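Speaker notes: Getting Through the Laundry
Nusterwood Home Skills Evening, Oct 9, 2018
Leilani Zamora

Opening

Thank Ulises for the introduction. Mention that the handout is on the chairs and the coffee is at the back.

Start with the question I get most: why is there always laundry? Answer: most households wash when they run out of something. By then there are four loads waiting, and four loads is an evening gone. Smaller loads more often take the same machine time but they don't pile up on the bed.

Say this early: I'm not going to tell anyone to iron sheets.

Part one: sorting

Ask for a show of hands. Who sorts by color? Who doesn't sort at all? Let them laugh.

My own rule is to sort by weight first and color second. Towels and jeans together, shirts and thin things together. Heavy items hold water and keep the light ones from drying. New dark clothes go alone for the first two washes.

One basket per bedroom works better than one big hamper in the hall. When it's full, it goes in. Leidy Marulanda tried this in July with three kids and said the hard part was getting them to empty their pockets.

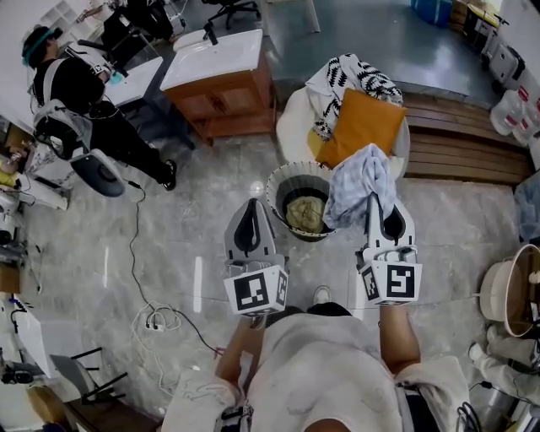
Empty pockets, close zippers, turn printed shirts inside out. Takes a minute per load if people do it as they undress.

Pause for questions here. Someone will ask about vinegar. Short answer: fine now and then in the rinse, never with bleach. Say the bleach part twice.

Part two: detergent

Most people use too much. Read the lines on the cap. The full line is for a large, dirty load. If towels feel stiff, run them once with no detergent and see if the water suds up.

Story: the apartment on Olteanu Street, where the shared washer smelled for a whole winter. The landlord had it serviced and the repairman cleaned out the drawer and the door seal. Total bill was $230. Wipe the seal after the last load and leave the door open.

Hold up the old toothbrush. This is what I use on the drawer. 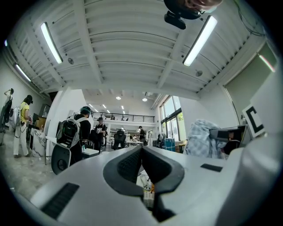 Part three: drying and folding

Shake each thing once before it goes in the dryer or on the line. Shirts on hangers while damp. Don't fill the dryer past halfway with towels.

Fold the same day. I set a timer for 17 minutes and stop when it rings. Socks last, in a bowl, in front of the TV.

If running long, skip the fitted sheet demo. If there's time, ask Socorro to come up and hold the other end.

Closing

Next session is stain removal with Volodymyr Panasiuk, same room, doors at 8. Sign-up sheet is by the coffee. Please stack your chairs.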